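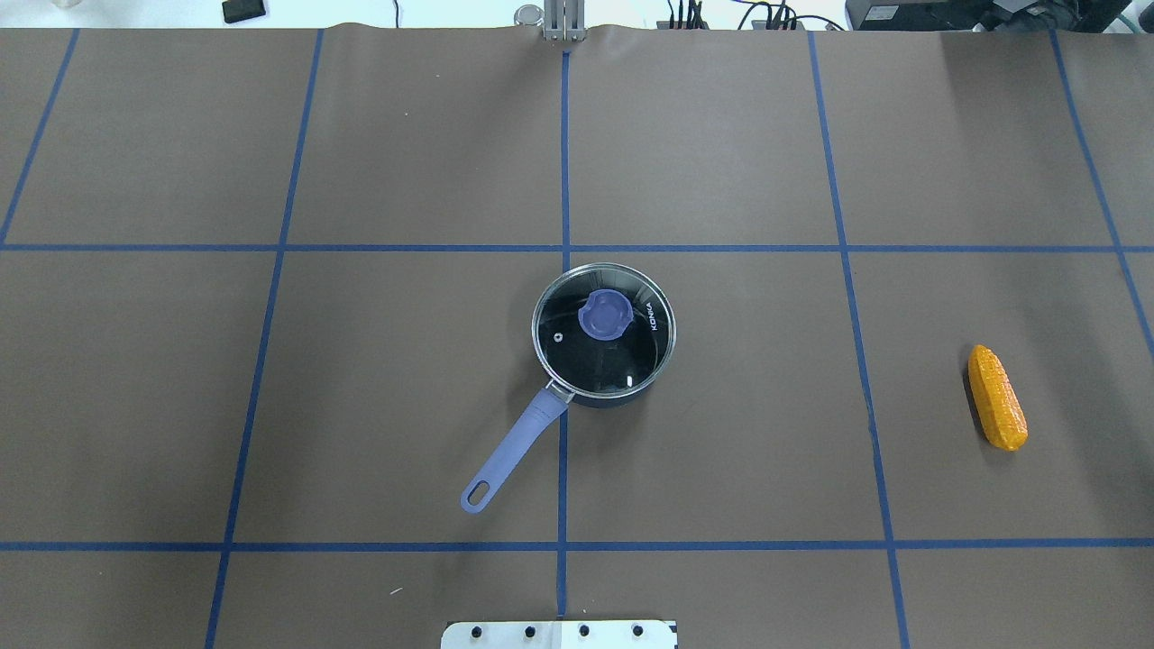

NETTHORPE, October

By Marilou Javier

Paper the table, tape it off, sort the pots. That's the whole method. I do this every fall and again any time somebody moves, and it takes one evening if the kitchen isn't too bad.

What you need

Brown kraft paper, wide roll if you can get it. Ours is 150 feet and has lasted ages.
Blue tape.
Scissors, a pencil, a damp cloth.
A stack of index cards.
A table you can do without until bedtime.

Put the paper down

Clear the table and wipe it. Let it dry. Roll the paper out the long way, leave 8 inches hanging over at each end and tape it underneath. Smooth from the middle out with your forearm. A few creases will stay whatever you do, leave them. If one roll width doesn't cover, overlap the second piece a couple inches and run tape down the seam.

Tape the grid

Two long lines across first. Then the lines going the other way, as many as you like, five is good on a big table. Press down the ends or they curl and catch on everything. I don't measure any more, I use a dinner plate to check that the cells are big enough. Wendy Treloar uses a yardstick and hers do look nicer.

You want each cell to hold one pan with a bit of space around it. Not sure? Go bigger. You can always split a cell later with one more strip.

One thing per cell

Small saucepan first, lid on. I start with that one becuase it gets used the most and it's easy to decide about. Near the middle is fine, doesn't have to be dead center in its square. Then work outward. Frying pans, big pot, baking stuff last.

Lids stay with their pans. If a lid fits nothing it gets its own cell, and if it's still alone at the end of the night, out it goes. Brand name printed on the lid, like the KONKA on the small one, helps when you're matching two that are nearly the same size.

Check each one before it goes in a pile:

- Knob tight? Wiggle it. Most have a screw underneath.
- Glass chipped at the rim? Toss it.
- Handle loose? Fix tonight or it will never happen.
- Inside scratched down to bare metal? I let those go.

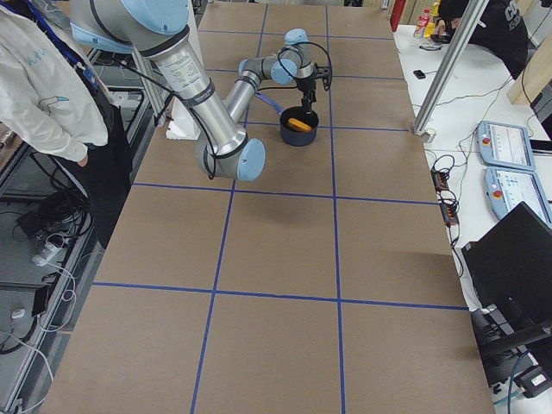

422 words, 2 min read

Lids off for the next round. Anything small that belongs with a pot goes inside it, so it travels as a set. Yellow or orange things are the easiest to spot against a dark navy pot, black utensils vanish and then you buy another one.

Fold an index card so it stands up and write KEEP, GIVE or FIX. Move the card, not the pan. Janelle Ignacio does colored stickers instead, same idea, but they leave gum on the enamel so check first.

When a row is all decided, put the keepers away before starting the next. Give pile goes in a box by the door. Mine leaves on Friday.

Cleanup

Peel tape slowly, low to the table. Fold the paper in with the crumbs inside. If it's clean, roll it back up tape and all, and you've got a grid ready for next time. I got three goes out of the last peice.

Recent posts

Lining deep drawers the Baluyot way
Which lids can share a rack
Packing glasses in a hurry
Benjie Dumlao's spice shelf, redone
16 things to take out of the pantry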